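그리퍼를 집에서, 또는 작은 작업실에서 이것저것 끼워 보는 분들을 위한 팁 모음입니다. 1월부터 조금씩 적어 둔 메모를 주제별로 다시 묶었어요. 순서대로 읽으실 필요는 전혀 없습니다. 저는 집는 물건이 대부분 부엌에 있는 것들이라(컵, 접시, 그릇, 우유갑) 공장용 자료에 나오는 이야기와는 좀 다를 거예요.

## 손가락 고르기

- **두 손가락 평행형**은 상자나 블록처럼 마주 보는 평평한 면이 있는 물건에 제일 편합니다. 처음 한 대만 산다면 저는 여전히 이걸 권해요.
- **세 손가락형**은 둥근 물건에서 진가가 나옵니다. 머그, 캔, 공기. 가운데를 조금 빗맞혀도 손가락이 닫히면서 물건을 안쪽으로 모아 줍니다. 이게 처음 될 때 정말 기분 좋아요!
- **흡착컵**은 매끈한 접시 바닥에는 훌륭한데, 격자무늬 바구니나 구멍 난 채반에는 쓸 데가 없습니다. 구멍이 있으면 진공이 안 잡히니까요.
- **부드러운 실리콘 손가락**은 식빵이나 귤에 좋습니다. 무거운 머그는 손잡이 쪽으로 기울어 버리기 쉬우니 손잡이 반대편을 조금 낮게 잡아 보세요.

저는 Khumalo 세 손가락과 Jorkthorpe 평행형을 번갈아 씁니다. 둘 다 장단이 있어서 아직도 어느 쪽 편인지 못 정했어요. Khumalo는 벌어지는 폭이 넓어 접시 옆구리를 잡을 때 시원시원하고, Jorkthorpe는 닫히는 위치가 매번 같아서 작은 블록 쌓을 때 마음이 놓입니다.

## 패드 관리

패드가 미끄러지기 시작하면 힘부터 올리고 싶어지는데, 먼저 닦아 보세요. 주방세제를 한 방울 푼 미지근한 물에 적신 천으로 문지르고, 마른 천으로 한 번 더 훔친 다음 완전히 말립니다. 부엌 물건을 집다 보면 기름기가 생각보다 빨리 묻어요. 저는 집기 54번마다 한 번씩 닦는 걸로 정해 놨습니다. 숫자에 큰 뜻은 없고, 기록지 한 장에 칸이 54개 들어가서 그렇습니다.

알코올은 패드 재질을 확인하고 쓰세요. 어떤 고무는 하얗게 뜹니다. 급할 때는 고무장갑을 잘라서 양면테이프로 붙여도 오후 한나절은 버텨요. 다만 테이프 가장자리가 밀려 나오면 가벼운 물건이 거기 들러붙어서 손가락을 벌려도 안 떨어집니다(저는 종이컵으로 그걸 배웠어요).

## 접시처럼 얇고 납작한 물건

여기서 다들 막힙니다. 바닥에 딱 붙은 접시는 위에서 내려가 봐야 손가락이 들어갈 틈이 없거든요.

1. 테두리를 노립니다. 접시 가운데 말고 가장자리 한 군데에 손가락 하나를 안쪽, 하나를 바깥쪽으로.
2. 틈이 안 나오면 행주를 한 번 접어 접시 밑 한쪽에 끼워 둡니다. 시험의 난이도가 달라지니 기록지에 꼭 써 두세요.
3. 탁자 끝으로 밀어서 살짝 걸치게 한 다음 옆에서 집는 방법도 있습니다. 꽤 잘 돼요! 바닥에 담요를 깔아 두는 건 잊지 마시고요.
4. 들어 올린 뒤에는 손목을 천천히 돌립니다. 얇은 물건은 무게중심이 손가락에서 멀어서 빠르게 돌리면 휙 돌아가 버려요.

시뮬레이션에서 접시는 실물보다 더 까다롭게 굴 때가 있습니다. 충돌 모양이 단순한 원판으로 잡혀 있으면 테두리의 오목한 부분이 없는 셈이라 손가락이 걸릴 데가 없습니다. 접시가 이상하게 튀거나 손가락 위에 얹혀 버린다면 마찰 계수를 만지기 전에 충돌 모양부터 켜서 눈으로 보세요. 저는 이걸 모르고 마찰만 이틀을 만졌어요.

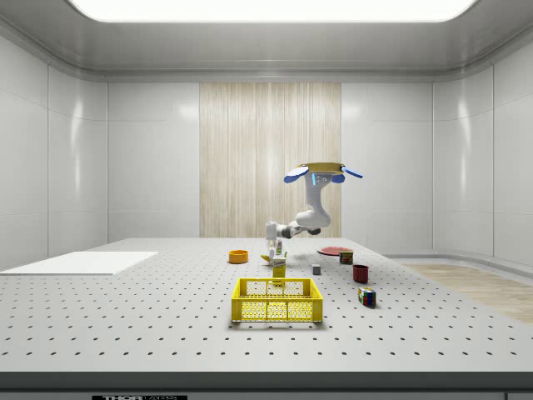

물건 사이 간격도 신경 써 주세요. 그리퍼를 활짝 벌린 폭에 손가락 두께를 더하고, 거기에 손가락 한 마디쯤 여유를 주면 옆 물건을 건드리지 않습니다. 간격을 일부러 좁히는 건 넉넉한 배치에서 잘 되고 난 다음에 하셔도 늦지 않아요. 처음부터 빽빽하게 놓으면 실패했을 때 그리퍼 탓인지 경로 탓인지 알 수가 없습니다.

## 시험용 물건 고르기

비싼 시험 세트를 사지 않아도 됩니다. 부엌 서랍과 장난감 상자를 뒤지면 거의 다 나와요.

- 손잡이 있는 머그 하나. 손잡이 방향을 바꿔 가며 쓰면 시험이 여러 개로 늘어납니다.
- 캔 하나. 빈 캔은 찌그러지니 처음에는 안 딴 걸로.
- 얕은 그릇 하나. 뒤집어서도 해 보세요.
- 납작한 접시 하나. 위에 쓴 대로 애를 먹일 겁니다.
- 우유갑이나 주스갑. 가득 찬 것과 반쯤 찬 것은 전혀 다른 물건이에요. 반쯤 차면 안에서 출렁거려서 손목을 돌릴 때 잡은 자리가 밀립니다.
- 큐브 퍼즐. 면마다 색이 달라서 집는 동안 얼마나 돌아갔는지 한눈에 보입니다. 이 목록에서 제일 아끼는 물건!
- 구멍 뚫린 플라스틱 바구니. 물건을 담는 목표 지점으로도 좋고, 그 자체를 집는 시험으로도 좋습니다. 테두리를 잡으세요. 격자에 손가락 끝이 걸리면 빼내기 번거로워요.

흰 탁자에 흰 접시는 피하세요. 깊이 카메라도 사람 눈도 다 헤맵니다. 색이 진한 접시로 바꾸기만 했는데 제 인식 오류가 절반쯤 사라졌어요.

## 카메라와 조명

손목 카메라와 고정 카메라 중 하나만 고르라면, 그리퍼를 비교하는 동안에는 고정 카메라입니다. 손목 카메라는 손가락이 바뀔 때마다 가리는 부분이 달라져서 비교가 지저분해집니다. 높이는 탁자 면에서 52cm 정도 위, 살짝 내려다보게 두니 제 작업대에서는 제일 나았어요.

천장 등이 반들반들한 접시나 캔에 비치면 깊이 값에 구멍이 뚫립니다. 등에 유산지를 한 겹 씌우는 것만으로도 많이 나아집니다(LED 등에만 하세요. 뜨거워지는 전구에는 절대 안 됩니다). 창가라면 커튼을 치고, 하루 중 같은 시간대에 찍는 편이 좋아요. 오후 네 시의 제 작업실은 아침과 완전히 다른 방입니다.

## 제어기 설정

Tarngate 제어기를 쓰시는 분들께: 닫는 속도와 닫는 힘은 따로따로 바꾸세요. 한꺼번에 만지면 뭐가 효과였는지 모릅니다. 저는 힘을 최대치의 50%에 두고 속도부터 낮춥니다. 웬만한 부엌 물건은 거기서 이미 잡혀요.

그리퍼를 갈아 끼운 뒤에는 공구 중심점(TCP)과 무게 값을 꼭 새로 넣으세요. 저도 바쁘면 빼먹는데, 그러면 팔이 엉뚱한 높이로 내려가 탁자를 쿡 찌릅니다. 값은 마스킹테이프에 적어 그리퍼 옆면에 붙여 두면 편합니다. 케이블은 손목을 양쪽 끝까지 한 번씩 돌려 본 다음에 묶으시고요.

## 비교 기록 적는 법

Shaimaa Radwan 씨가 Cliltville 메이커 모임에서 나눠 준 양식을 조금 고쳐서 쓰고 있는데, 아주 마음에 듭니다. 한 줄에 한 번의 시도만 적어요.

| 칸 | 적는 내용 |
|---|---|
| 물건 | 이름과 놓은 방향 |
| 손가락 | 종류, 패드 닦은 직후인지 |
| 접근 | 위 / 옆 / 비스듬히 |
| 결과 | 잡음, 미끄러짐, 놓침, 못 닿음 |
| 한마디 | 느낀 점 아무거나 |

"실패"라고만 쓰지 말고 미끄러졌는지 아예 못 닿았는지 나눠 적어 주세요. 나중에 표를 보면 패드를 바꿀 일인지 경로를 고칠 일인지 바로 갈립니다. 그리고 '한마디' 칸을 아끼지 마세요. 제 기록지에는 "소리가 평소랑 다름"이라고 적힌 줄이 있는데, 그날 저녁에 열어 보니 손가락 나사가 2개 풀려 있었습니다.

## 자잘한 것들

- 물건 놓는 자리는 연필이나 작은 스티커로 표시해 두세요. 구멍 뚫린 정반을 쓰신다면 구멍 좌표로 적으면 되니 더 편합니다.
- 그리퍼 나사는 크기별로 달걀판에 나눠 담으면 굴러다니지 않아요.
- 손가락을 3D 프린터로 뽑을 때는 층이 힘 받는 방향과 직각이 되지 않게 눕혀서 뽑으세요. 세워서 뽑은 건 층을 따라 똑 부러집니다.
- 비상정지 버튼은 마우스 쥔 손 말고 반대쪽 손 옆에. 왼손잡이분들은 거꾸로요.
- 유리컵은 맨 마지막에. 플라스틱 컵으로 같은 동작이 스무 번 연달아 되면 그때 꺼냅니다.

다음번에는 국자와 뒤집개처럼 길쭉한 도구 집기를 정리해 보려고 합니다. 손잡이 끝을 잡을지 가운데를 잡을지 아직 시험하는 중인데, 가운데 쪽이 조금 앞서고 있어요.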